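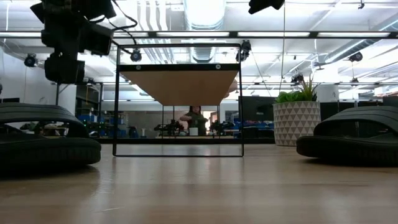
A black metal frame on a pale wooden tabletop

Pender Rewatch: your questions

Who are you, anyway?
Hi! I'm Naledi Khumalo and I recap old episodes of Pender, the teen mystery I was far too obsessed with in high school. I do one episode a week on the podcast, plus a written recap for people who'd rather read on the bus.

Do I need to have seen the show?
Nope. I get a lot of emails from people who have never watched a minute of it and just like hearing me yell about Detective Sinden's terrible decisions (the boat episode, my god). That said, I spoil everything, right up to the finale, so if you care about who pushed Mr. Gavrilă down the stairs, go watch first.

How many episodes are there?
156, if you count the two-part Christmas special as two. I do. There's a whole argument about it in the comments under the season four recap and you're welcome to join in.

Why did you skip "The Long Weekend"?
I didn't skip it! It aired out of order, so I moved it to where it makes sense in the story, right after the trial. Look for it there.

Have you interviewed anybody from the cast?
Two people so far, both lovely, both from the later seasons. I keep asking the others. If your cousin did hair on the show or your dad was an extra at the diner, please write to me, I'm serious!

Can I suggest a show for when you're done?
Yes, use the form. So far 682 of you have voted and Pritano is way out in front, which scares me a little because that thing ran forever.

When are you back from break?
New episodes start again in June. The bonus episodes stay up in the meantime, and the recap archive is free to read.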